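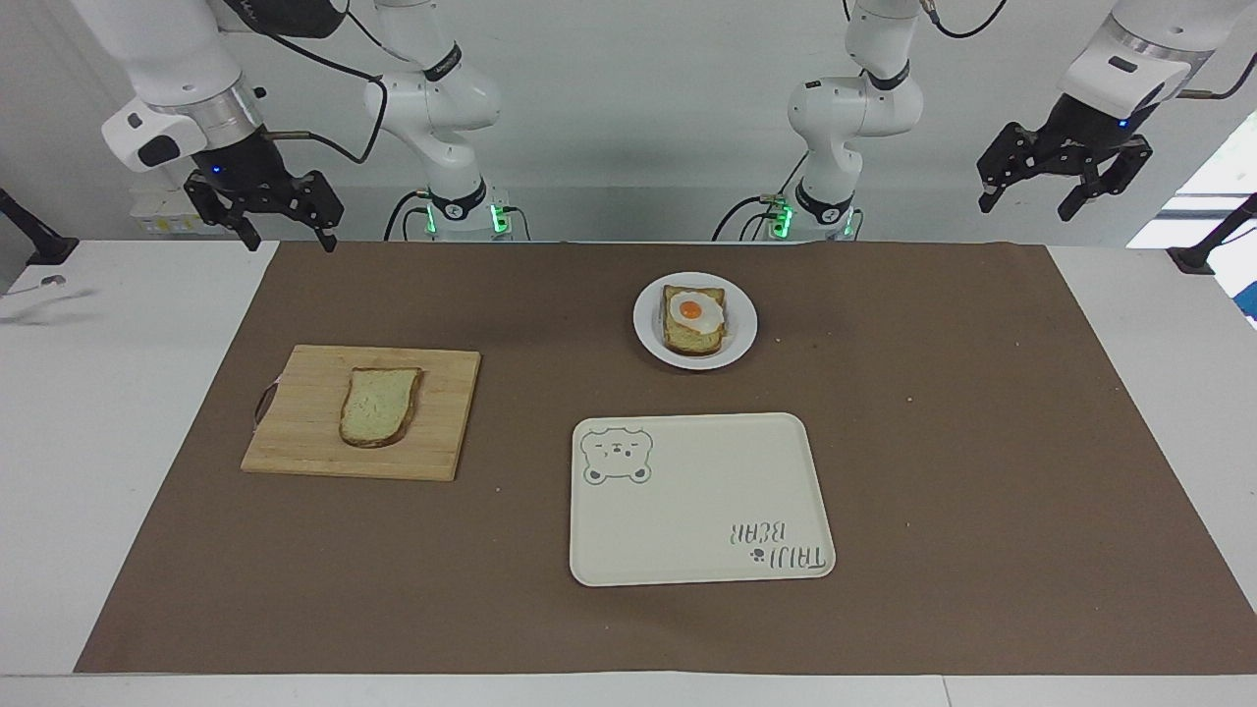

Page last changed: 4 March 2022

Egg on Toast for a Small Breakfast Service
Kitchen Guidance, Katstead Residents' Kitchen

This page sets out the recommended method for preparing and serving a fried egg on toast in the shared kitchen. It applies to residents preparing their own breakfast and to those on the breakfast rota. Questions should be addressed to Zuzanna Wieczorek at the kitchen office.

Covering the table

Cover the worktable with one large sheet of brown paper before any bread is brought out. A strip of table may be left bare at the sides. The paper catches crumbs and can be folded inward and discarded when service ends. Replace the sheet at once if egg or grease has reached it. Paper is kept on the roll beside the pantry door; please do not use newspaper, as the ink marks the white tabletop.

Arranging the board, plate and tray

Place the cutting board toward the left, with the serving tray nearer the front edge and the plate beyond the board. Bread waits on the board, one slice at a time, and the finished toast goes straight to a round plate. Keep the tray clear until a plate is ready to be carried.

Left-handed users may reverse the arrangement. Boards with a metal handle loop should lie with the loop pointing away from the person working, so that a sleeve does not catch on it.

Choosing and toasting the bread

A plain, soft slice with a golden-brown crust is suitable. Very fresh bread tends to sag under an egg and should be toasted a little longer. Bread from the Michalski bakery is delivered sliced. Home-baked loaves should be cut to an even thickness, and the heel set aside for breadcrumbs.

Leave the crust on. It gives the toast a firm edge and helps keep the egg in place while the plate is being moved. Butter, if wanted, is spread as soon as the toast leaves the toaster and before the egg is added.

Frying the egg

Warm the pan over medium heat with a small amount of oil. Break the egg into a cup first, check it for shell, and slide it into the pan. Cook until the white is set. For residents who have asked for a firm yolk, cover the pan for the last minute.

Lift the egg with a wide turner, allow the oil to drain, and lower it so that the yolk sits near the center of the toast. Some crust should still show around the white.

Carrying to the dining room

Plates are carried on a tray with a raised rim. Set the plate in the middle of the tray and place cutlery alongside it. Trays are wiped with a damp cloth between uses and washed in full after service.

Care of wooden boards

Wash boards by hand in warm water with a little dish soap, and stand them on edge to dry. They must not be soaked or placed in the dishwasher. Boards made of glued strips may open at the joints if left in water. Oil them monthly, using the food-safe oil on the lower shelf. All boards are inspected each July, and any with open joints are withdrawn.

See also: Cleaning the Toaster; Storing Eggs; Breakfast Rota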